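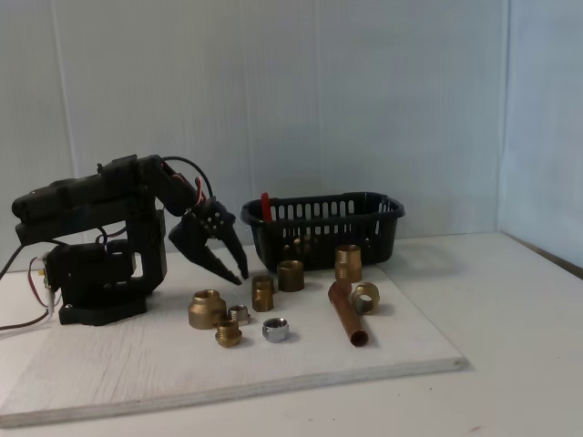
Latão espalhado no tampo branco, com o cesto preto atrás.

Revista > Ofícios > Conversas

Etiquetas: canalização, arrumação, oficina, entrevista

Quem já abriu a gaveta dos acessórios de canalização em casa dos pais sabe do que vou falar. Há sempre uma lata de bolachas, um saco de plástico com um nó impossível e, lá dentro, uma mistura de roscas, anilhas e uma torneira que ninguém se lembra de ter tirado. Foi por causa de uma gaveta dessas (a minha, confesso) que fui bater à porta da Gunawardena, a loja de materiais onde Tanvir Kodikara trabalha há 12 anos e onde, diz ele, já passou mais tempo a separar peças do que a vendê-las.

"Trouxe a gaveta?", perguntou-me logo à entrada. Não tinha trazido a gaveta. Tinha trazido um saco, e ele olhou para o saco com uma certa pena.

A conversa começou ao balcão e acabou na oficina das traseiras, com café de máquina e as mãos a cheirar a metal. Tanvir fala depressa e nunca deixa de mexer em alguma coisa enquanto fala, e eu fui apontando o que pude.

"O primeiro erro é querer arrumar com as peças ainda dentro da caixa. Ninguém consegue! Despeja tudo num tampo claro, espalha com a mão e só depois é que pensa." O tampo claro é quase uma religião para ele. Já teve uma bancada escura e perdia tudo o que fosse pequeno. "O latão no branco salta à vista. E o que é prateado também se distingue logo do resto, mesmo quando é uma coisinha de nada ao lado de uma redução grande."

Pedi-lhe que me explicasse a redução grande como se eu tivesse oito anos. Foi paciente. "É uma peça larga e baixa, com um sextavado para agarrar com a chave. Tem uma rosca por fora, maior, e outra por dentro, mais pequena. Serve para casar dois tubos que não nasceram um para o outro." E o niple? "O niple tem rosca macho dos dois lados e um sextavado. É a peça que as pessoas mais compram errada, porque vêm à loja com a medida do tubo na cabeça e a rosca é outra conversa." Eu própria já comprei niples errados, duas vezes, para a mesma máquina de lavar. Não lhe disse.

Quando a loja ficou com o fundo de armazém da Loltia, uma casa que fechou em novembro, chegaram 3000 peças em sacos sem etiqueta. Pergunto-lhe se não desanimou. "Desanimei, claro! Fui almoçar. Depois voltei e comecei pelas reduções, que são as mais fáceis de apanhar." Num dia bom, conta, despacha até 400. Num dia mau, com clientes a entrar e o telefone a tocar, fica-se pelas 85 e vai para casa irritado. 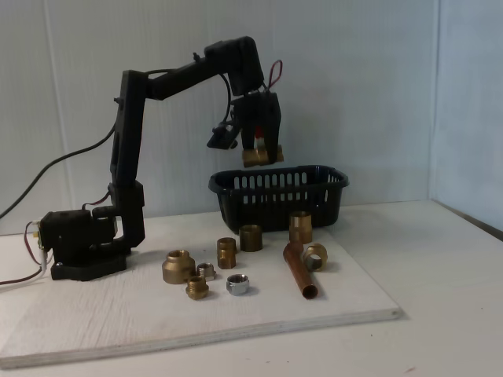
Um acessório de latão por cima do cesto.

E chegamos aos cestos, que eram afinal o que eu queria levar para casa desta conversa. Tanvir gosta deles de plástico, retangulares, com ranhuras dos lados. "O cesto fechado guarda o pó todo no fundo, guarda a limalha, guarda os restos de fita de vedar. Com ranhuras, sacode-se e já está. E espreita-se pelos lados, o que dá jeito quando estão em fila na prateleira." Cuidado só com o que é miúdo: as anilhas e os vedantes passam pelas aberturas, e esses vão para frascos de vidro com tampa.

Usa uma marca em particular? "Experimentei os da Gisico e são bons, mas para lhe ser franco qualquer cesto de cozinha serve. O que eu não compro é cestos muito fundos. O latão pesa! Enche-se um cesto fundo, pega-se pela borda e lá vai ela."

Falámos ainda de etiquetas (escreve a rosca, nunca o tubo), de limpar o latão (um pano seco chega, o brilho não veda nada) e de deitar fora, assunto em que ele é muito menos severo do que eu esperava. "Rosca amassada vai para a sucata. O resto fica. Há sempre uma casa antiga a pedir aquela peça esquisita." Na prateleira de cima tem uma caixa a que chama Murnau, nome de um cliente que durante anos lhe pediu medidas que já não se fabricavam. Quando aparece uma dessas, vai para lá.

Antes de eu sair, Tanvir despejou finalmente o meu saco no balcão. Houve um silêncio. Separou dois niples, pôs de lado um tampão, experimentou uma rosca na outra e abanou a cabeça. "Isto é gás, isto é água, e isto", disse, levantando uma coisa cinzenta e torta, "isto é de uma bicicleta."

Conversa publicada a 22 de abril de 2021.

Contactos | Todos os direitos reservados | Voltar ao topo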